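About Hamann Kitchen School

Cooking classes, supper nights and a small pantry shop. Zosdale, top of the hill, blue door next to the bike repair place. Open since the bakery moved out and left us the ovens (thank you, still using both).

What we do

Evening classes mostly. Bread, stocks and soups, fish, knife basics, pastry for people who say they can't do pastry. 25 places per course, no more, the room won't take it. Everyone gets their own board and their own burner. You cook, you eat, you take the rest home so bring a box.

Kids' mornings in the school breaks. Ages eight and up. Pasta, dumplings, flatbreads. Aprons provided, long hair tied back please.

Supper nights once a month from September to May. One long table, one menu, whatever the Sodport boats brought in plus vegetables from the growers down the valley. Doors 6:30, food at 7. Vegetarian menu if you tell us when you book, not when you sit down.
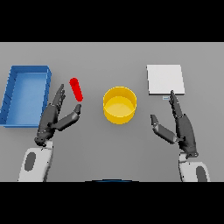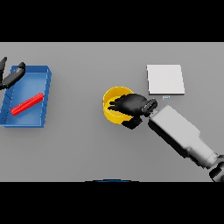 How we teach

Taste early, taste often. Recipes are handed out at the end, on paper, so you're watching the pan and not the page. Our teachers all came out of restaurant kitchens, hotels, one from a ferry galley. Nobody shouts. Questions welcome, even teh ones you think are silly.

We grade nothing. No certificates except food handling, which you sit separatly.

The shop

341 items on the shelves at last stock take. Flours, dried beans, vinegars, good salt, and our own Flamis chili paste in two strengths. Flamis started as a class leftover, people kept asking for jars. Shop open 10 to 4 and for half an hour after evening classes.

Some numbers

1,492 students through the door so far. 3,421 jars of Flamis sold. One oven door replaced.

Booking

Use the form on the classes page or come by the shop. Gift vouchers good for a year. Can't make it? Tell us two days ahead and we'll move you to another date. Allergies, put them on the form, all of them.

Parking behind the building, entrance is the second gate.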